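Zudo hand gripper kit, second week

16 Dec 2024

I paid for the Zudo kit myself, after reading Guoqing Ding's notes on the older model. The box had the gripper, the charging dock, a spare set of finger pads, a wrist strap and a printed guide in small type. Setup took 155 minutes, most of it spent on the software. The installer stopped at step 3 until I moved the project folder to a shorter path.

The grip is comfortable for short sessions. After an hour my thumb gets sore. Rosine Mallet has smaller hands than mine and she had to shift her hold to close the jaws all the way. A second handle size would help.

Battery life is fine. I charged it four times in two weeks. The fan in the dock is loud and I now leave it in the hallway.

Support answered my one ticket (number 3622) the next morning. They sent a new calibration file and the drift in the position log went away.

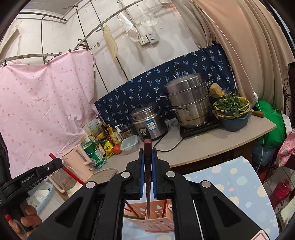

Thin objects are what I bought the kit for, and the old Kurkov clamp I used before was bad at them. The Zudo does better. With a single chopstick held upright between the blue pads, I can line the tip up over the pink holder without twisting my wrist much. Spoons are next on my list.

I'm keeping it. If Zudo sells the pads separately by April I'll order two more sets.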